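Against the Oversized Bin Liner

By Bautista Domínguez
May 2021

The standard advice on bin liners is to buy one size up. The reasoning is that a large bag will fit any bin, while a small bag fits only a small one. I think the advice is wrong for most rooms in a house, and I think it survives only because liners are cheap enough that the waste goes unnoticed.

Consider what a liner has to do. It has to cover the inside wall, turn over the rim, and stay turned over when something heavy is dropped in. The third requirement decides the other two. A bag holds at the rim by friction and by tension around the circumference. If the mouth of the bag is much wider than the bin, there is no tension, and the fold slides inward under the first load. The usual remedy is to knot the spare plastic at one side. The knot works, but it takes up material on one side only, so the bag sits crooked and the bottom does not reach the floor of the bin.

Round bins make this worse. A flat-sided bin gives the plastic corners to catch on. A round bin gives it nothing, and the surplus collects in pleats that trap air between the bag and the wall. The trapped air pushes the bag up, and the working volume drops. I measured this at home with a round bin rated at 30 liters and an oversized Goltel liner. With the air left in, the bin took 27 liters of dry packing before the material reached the rim.

Stellan Ekström, who manages a small office building and buys liners by the case, disagrees with me. His position is that one size for every bin saves storage and sorting, and that the cleaning staff should not have to match rolls to bins. On his last order he paid for 302 liners of the 63-liter size, and he puts them in everything from the break room bin to the desk bins. I accept the storage argument for an office. In a house with three bins it has little weight, as two rolls fit in the same drawer as one.

Color and finish also matter more than they are given credit for. Thin black film is hard to read when it is being opened: the two layers cling, and the mouth looks much like the sealed end. Ludton prints a line along the open edge, and the Usiso rolls have a notch. Either one is worth a few cents. Without a mark, the fastest method is to rub the edge between two fingers until the layers part, then pull the mouth wide before the bag goes anywhere near the bin. Fitting a bag that is still half closed is the main cause of torn rims.

The near edge should hang well over the outside before anything goes in. Check the far side as well, where a fold tends to stand up.
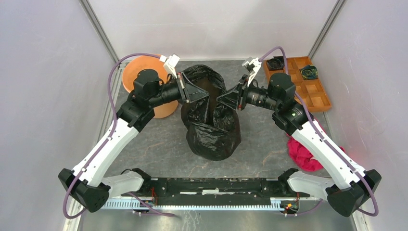
A bulging black bag, and an orange divider tray with eight compartments. 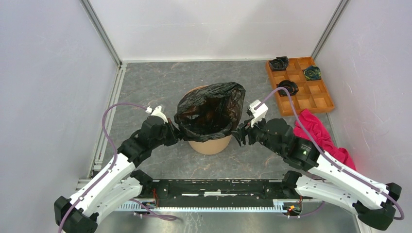 Photos: Yáñez

Wrinkles on the outside are harmless. What matters is the overhang, and whether it is even. I would set the minimum at the width of a hand all the way around, and buy the smallest bag that allows it.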